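Arnia Studio
Start | Kurse | Räume | Galerie | Kontakt

Galerie: Pflegetag im Geräteraum

Im Juli bleibt der Geräteraum im Haus Goscombe an einem Montag für Mitglieder geschlossen. An diesem Tag werden alle Geräte gereinigt, die Schrauben nachgezogen und die Matten angehoben. Um 7 Uhr geht es los, am frühen Nachmittag ist der Raum meistens wieder offen. Diese Seite zeigt, wie wir dabei vorgehen, und enthält ein paar Hinweise für alle, die zu Hause ein eigenes Gerät stehen haben.

Gereinigt wird von oben nach unten. Zuerst kommen Polster und Griffe an die Reihe, dann Rahmen und Gehäuse, zuletzt der Boden. Wer mit dem Boden anfängt, wischt ihn zweimal. Für die Rahmen nehmen wir gefaltete Mikrofasertücher. Ein Tuch hat so mehrere Seiten, und man kann umschlagen, sobald eine davon grau ist. Die Innenseiten der Rohre und Holme werden beim täglichen Abwischen gern vergessen. Dort setzt sich der Staub fest, vor allem an Geräten, die nahe an der Wand stehen.

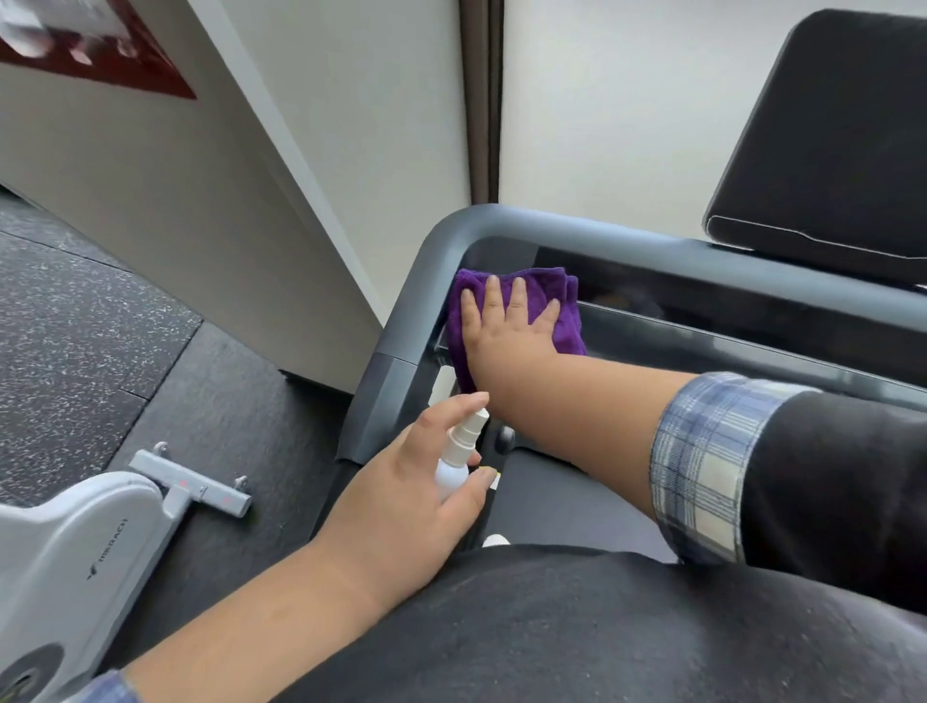

Mikrofasertuch und kleine Sprühflasche an der Innenseite des Rahmens.

Gesprüht wird sparsam, bei Geräten mit Elektronik nur auf das Tuch. Wir verwenden den milden Reiniger von Kiani, verdünnt nach Packungsangabe. Scheuermilch und Glasreiniger kommen nicht an die Geräte, auf glänzenden Flächen bleiben davon Schlieren oder feine Kratzer zurück.

Polster
Die Polster werden feucht abgewischt und anschließend trocken nachgerieben. An den Nähten hilft eine weiche Bürste. Desinfektionsmittel mit hohem Alkoholanteil macht Kunstleder auf Dauer spröde. Zwei ältere Sitze mussten wir deshalb im Frühjahr neu beziehen lassen.

Knöpfe und Verstellungen
Jeder Knopf wird einmal ganz gelöst, abgewischt und wieder angezogen. Dabei fällt auf, wenn ein Gewinde schwergängig ist. Öl gehört nur an die Stellen, die in der Anleitung genannt sind. Überschüssiges Öl sofort abnehmen, sonst landet es an der Kleidung.

Standfüße
Unter den Füßen sammelt sich Abrieb. Wir kippen die leichteren Geräte zu zweit an und wischen darunter durch. Steht ein Gerät danach nicht mehr gerade, wird am Fuß nachgestellt, bis nichts mehr wackelt.

Boden und Matten
Gummiboden wird gesaugt und dann nebelfeucht gewischt. Zu viel Wasser läuft in die Fugen und bleibt unter den Matten stehen. Die Matten lassen wir 90 Minuten auslüften, bevor die Geräte wieder an ihren Platz kommen.

Wartungsheft
Alle Arbeiten werden im Heft am Eingang eingetragen. Die Vorlage stammt von Firent und hat für jedes Gerät eine eigene Seite. Beim Laufband notieren wir auch den Kilometerstand. Nach 2.000 Kilometern wird das Band geprüft, nach 3.000 Kilometern lassen wir es vom Kundendienst ansehen.

Hinweis für Mitglieder
Tücher und Sprühflaschen stehen im Regal neben der Tür. Bitte nach dem Training Griffe und Polster abwischen und das Tuch danach in den Korb legen. 5 Minuten vor Kursbeginn sollte das Gerät frei sein. Defekte bitte am Empfang melden oder auf den Zettel am Wartungsheft schreiben.

Zurück zur Galerieübersicht
Weiter: Umkleiden und Duschen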